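The Ten-Minute House

Every spring brings another plan for keeping a home clean with almost no effort. This year's is the Fairweather method, which promises a tidy house in nine minutes a day. The starter book has a chart, a timer and 200 small tasks, each with its own sticker. I tried it through most of April, in a rented place in Brakell, and I have doubts.

The first is the arithmetic. Finding the right page took me longer than wiping the sink. The second is the claim, printed on the cover, that 2677 households in Grelivside "took back their weekends." Took them back from what? The book doesn't say who asked them, or when.

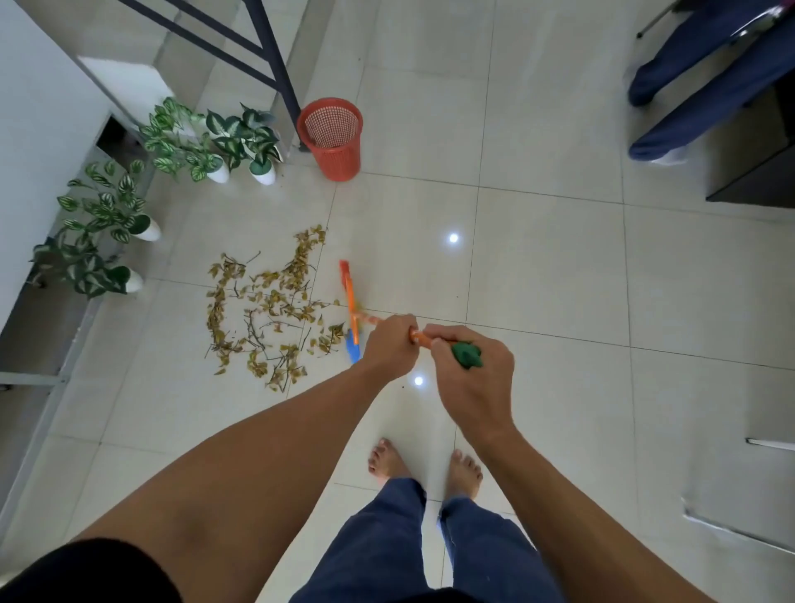
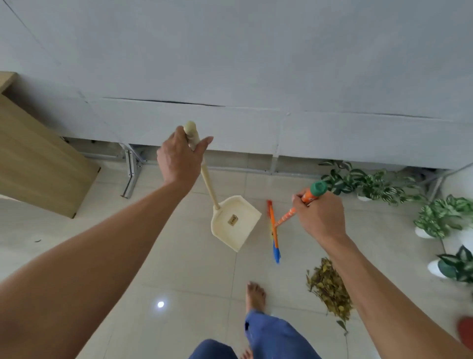

Floors still get done by hand, with a broom.

Then there is the shopping. Kudosden, the store that sells the book, also sells the bins, the labels and a rack to hold the bins. By chapter three I had a list that came to some 2000 square inches of new plastic, all of it meant to help me own less.

I don't think the method is a fraud. Doing a little each day is fine advice, and my grandmother gave it out free. But she never told me a dirty oven was a problem with my mindset, and she never tried to sell me a second volume. Mine is due to ship in the fall. I've asked for a refund.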